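Search this site Enter keywords Go

Apr 25, 2021
By Casimiro Nieto

Settling in to autumn at Humholm

Hello again, neighbours, and a big thank you to everyone who wrote back after the last newsletter (I have read every one, even the long one on bin colours, and I promise I'm getting to the replies). The mornings have turned properly cool and I've had the slow cooker out twice already, so I thought I'd spend this month's item on the thing so many of you asked for – how to make a small flat feel like home when you've only just got the keys.

My own first place was above the bakery in Atstead, one room and a bit, and I spent the first month sitting on a milk crate because I couldn't make up my mind. My advice now is to pick one colour you really love and let it have the biggest piece of furniture in the room. A bright blue sofa will cheer you up on a grey afternoon far more than a beige one you chose to be sensible!

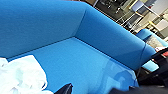
Clearing out before winter

The other half of the job is having less to put away. I set aside a wet Sunday-ish sort of day for it, put the radio on and went through everything I own that has sleeves. Mrs Ranasinghe downstairs taught me to start with coats, as they take up the most room, and to try each one on properly in front of the mirror. If the zip has gone, mend it this week or let it go.

Narrow cupboards are easier to live with than people think, so long as you're a bit strict. A couple of hooks will do a surprising amount of work. 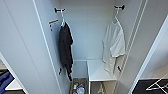 My sister keeps hers for the things she'll wear tomorrow and nothing else, and I've copied her ever since. Anything in good nick can come to the winter clothing drive at the Somenier Street hall, which runs through the first half of May. Last year we took in nearly 400 pieces and 127 of them were children's jumpers, so please do have a look through the kids' drawers as well. Bags can be left inside the side door until 8 in the evening – just tie them up well and pop a note on top if there's anything fragile.

We use cookies to improve your visit. Sign up to get the newsletter by email. Accept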